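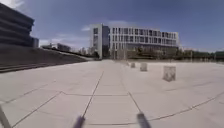 What the plaza round changed in our department

Until October the internal post and small stores at Proltham went between the blocks on foot. Two porters did it with hand trolleys, from the goods entrance across the paving to the long white building and back again, and the round took most of a shift. It is now done by a ground robot running software from Kaushik, and I have been asked often enough how that is going that I would sooner write it down once.

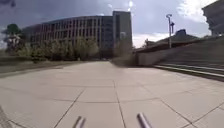

Ravindra Nishad

I look after the site logistics desk, so the robot is on my list along with the trolleys, the loading bay doors and the franking machine. The job as specified is plain. It leaves at set times, follows a stored route over the slabs, stops at a handover point, waits to be unloaded and comes back. The load limit we work to is 50 kg, with a top speed set well under walking pace near the steps. Anything heavier still goes by trolley.

The route took longer to settle than the machine did. Pale slabs with thin joints look much the same in every direction, and early on the position estimate drifted on the open stretch. Large fixed things help: steps, kerbs, walls, the bollards. We moved the line closer to those and the drift came down to something we could live with. Low sun across light concrete is still a nuisance, and we have a separate exposure setting for bright mornings.

The work that disappeared is the walking. The work that arrived is smaller and comes in pieces. Someone has to load the box in the right order, check the battery, look over the wheels for grit, and answer the handset when it stops and asks for help. In the first month it asked 60 times. Most of those were people standing in the way to look at it, which has worn off.
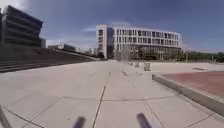
Seema Pathak was one of the two porters and now runs the desk in the mornings. Her view is that the new job is easier on the knees and harder on the attention. On the trolley round she knew which offices were short of paper and who was off sick, and she passed it on without thinking of it as work. The robot carries parcels and none of that. We have put one walking visit a day back into the rota to cover it, which was her suggestion and was not in the business case.

Pay was the other matter. The porter grade has no line for supervising equipment, and for several weeks two people were doing it on the old rate. That has been corrected, with back pay. I would advise anyone planning the same thing to settle the grade before the delivery date.

Hours stayed the same. No post was cut, although one that fell vacant in stores has not been filled, and people have noticed.

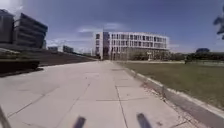 Still open

Rain. We stop the round in anything heavier than drizzle and go back to trolleys, so both porters keep their wet weather kit.

The handover log. It is kept in Rurero and the stock records are in Flunis, and the two do not talk to each other. Seema retypes the entries at the end of the shift. I have a request in for an export file.

Cover for leave. Only three of us are signed off to take manual control, and in August that will not be enough.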